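Postdale Makers Help > Robotics > School and club projects

Robot arm closes on the push button box but the box turns when we press. How to teach this part?

posted by Nkrumah Addo, Thursday

Hello to all. I am helping the student robotics club in Postdale with their project, which has the name Katene. I am not a teacher. I was working many years with packing machines, so I know motors and sensors well, but programming an arm by demonstration is new for me and for most of the students too. English is my third language, please excuse my mistakes.

The project has two parts. In the first part an arm must pick up a small box with a red button and bring it to a free place on the table. In the second part one arm must press the button from above while the other arm waits at the side. The students have to show both parts at the club evening in August. The students record the movements, and after this we train a small program that repeats them. We have recorded 50 attempts until now for the first part, and it is not bad. With the second part we have trouble.

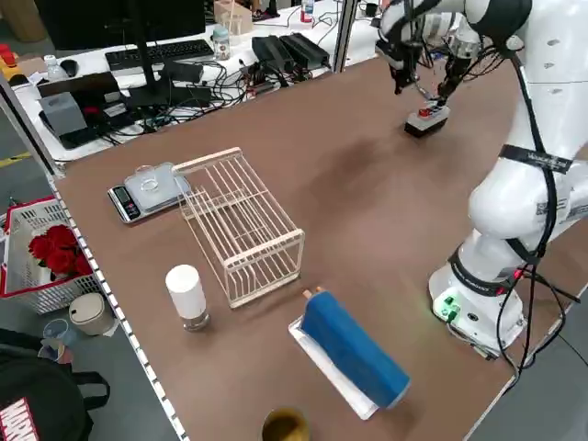 The picking up was the first thing we learned and I will write how we did it, maybe it is useful for somebody. In the beginning the students closed the gripper with too much force and the box was tilting between the fingers. We then decided to close slowly and wait a short moment before lifting. We also made a rule that the box is lifted only a little over the table, so that when it slips it does not fall far. One student had the idea to check the weight of every object before we record with it, so the kitchen scale with the glass dish on it has its place to the left of the dish rack and we write the grams in the notebook. The dish rack is for another exercise of the same club and it stays on the table, as we want the program to get used to other things being near.

Now the second part. The gripper comes down from above with the fingers nearly closed and must push on the red button. If it comes exactly in the middle, the button goes down and everything is good. If it comes only a few millimeters to one side, the box turns a little under the fingers. The next press is then worse, and after three or four presses the box is looking in a completely different direction. The surface of our table is quite smooth and the box is light.

We tried these things already:

1. Double-sided tape under the box. It works, but the students say it is cheating, and I have the same opinion, because the box must be free to be picked up in the first part.

2. Going down slower. It helped a little bit. We are now at 15 millimeters per second for the last piece of the way.

3. Soft pads on the fingers, from Vukach. The contact is better but the pad covers the button from the view of the camera over the table, and the student who is driving the arm cannot judge the middle any more.
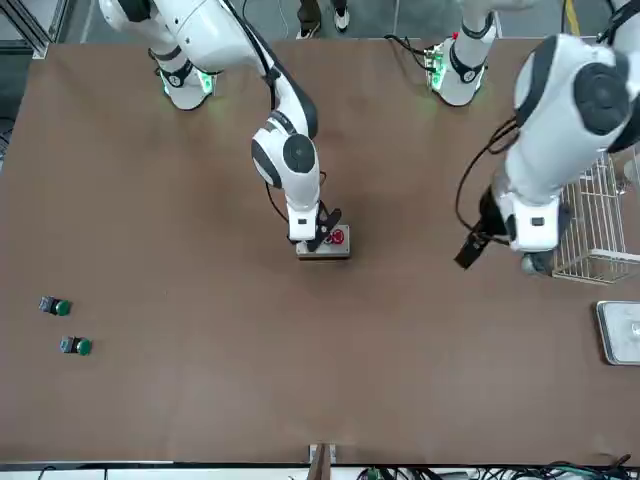 There is also a discussion in the group about the other arm. Two students want to use it to hold the box from the side during the press. I understand the idea, but then we must coordinate two arms and one of the students will have to record everything again. The others want to keep the second arm away and improve only the pressing. The loose green buttons should come later in the program, and they are even lighter than the box, so whatever we decide must work for them also.

We made one comparison with a bigger control box which has four buttons in a row. On that one the turning is much smaller when we press a button near the middle, and when we press the red one at the end it turns again. So I think the problem is the lever and not the speed, but I am not sure if my thinking is complete. 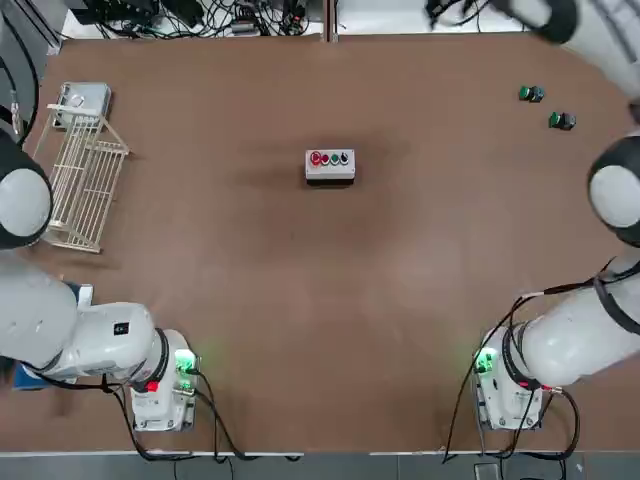 What I would like to know

Is it normal in such projects to let the second arm hold the object? Or is there a way to record the pressing so that the program learns to correct itself when the box has turned? We have time, but the students have school and come only in the evening from 5 p.m.

Thank you very much for reading such a long text.

benchrat_olly replied:

Heavier box. Open it up and glue a steel plate or a few big washers inside the bottom. Done. You have a scale, so you can see how far you get before the gripper complains.

Marit from the library robotics group replied:

Hello Nkrumah, your English is completely fine, and your lever idea is right in my view. A force that does not go through the middle wants to turn or tip the box, and on a smooth table there is only a little friction to stop it.

We had almost the same problem in our group last year with a doorbell button, and we went with recording the mistakes. Before a recording, turn the box by hand a bit to the left or right, or move it a finger's width, and let the student press it from there. Do this for a good part of the recordings and not just for a handful. If every recording begins with the box standing straight, the program has never seen a crooked box and does not know what to do with it.

Then also record some where the first press misses on purpose and the student goes up, looks, moves over and presses again. Our students hated these because they look like failures. Please keep them! But the correction should be clearly visible and not rushed, otherwise you teach the arm to wobble around above the button. I would cut out the part with the intentional miss, if your software allows it, and start the recording from the moment after.

For the pads: we cut ours shorter so that they ended before the fingertip. The driver could see the tip again and the grip for lifting was still good enough.

The second arm as a holder is normal, yes, people do it. I would leave it for after August. You have two things to line up and each of them can push the box.

Jamel user 38 replied:

What Marit says, plus check that your gripper comes down vertical. Ours was a few degrees off after somebody changed the wrist setting and it pushed everything sideways. We searched for a week in the wrong place. Put a square on the table next to the fingers and look from two sides.

I don't agree with the steel plate. If the box gets heavy then your 50 pick-up recordings are for a different box and maybe you do them again.

Nkrumah Addo wrote:

Thank you to all three. We checked with the square on the next evening and the wrist was leaning, not much, but it was visible also for me without glasses. We have corrected it in the settings. The box still turns sometimes, so the students have started with the crooked recordings like Marit described, and one of them has cut the Vukach pads shorter with a knife.

The washers we keep as an idea for the green buttons, for these we have no recordings which could be lost. I will write again when we have tried the pressing with the new recordings.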